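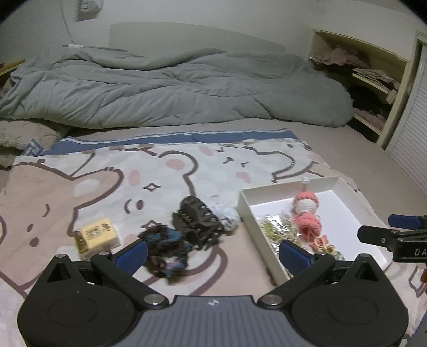

Four months with a whiplash claim

Mar 8, 2019

I was hit from the side in January of last year, coming off the Clemden roundabout at the Brivanby turn. The other driver came out of the left-hand lane and went straight on when the arrows say left only. He admitted as much at the roadside and then told his insurer something different.

A few people have asked how the claim went, so I'm writing it down while I still have the paperwork.

The car was the easy part. Rirero is a small garage but they photographed the damage properly, and the bill for the rear door and the sill came to £2,161. I paid the excess of £185 myself and claimed it back later as an uninsured loss. My insurer didn't mention I could do that. It was in the policy booklet on page 29.

My neck took longer. It felt fine that evening and was stiff by the next morning, and I left it over a week before I saw the GP. The other side's insurer made a lot of that gap. If you are sore after a crash, get it written down somewhere, even if you only speak to a pharmacist or ring the surgery.

I used a solicitor in the end, Shahab Jalali at Yazdani. He asked me for a sketch of the junction, the names of anyone who had stopped, and a list of what I couldn't do at home or at work. I hadn't kept a diary, so I pieced one together from text messages and cancelled swimming lessons. It was good enough, but he said a proper one would have been better.

The first offer came before my medical report was finished. I was tempted, as I was getting fed up with the phone calls. Shahab's advice was to wait for the report, and I did. The second offer was higher and I took it. The whole thing was settled in 4 months, and the excess came back with it.

The arrows at Clemden have been repainted since. People still go straight on from the left lane most mornings, so I stay well back now when I'm coming round to the Brivanby exit.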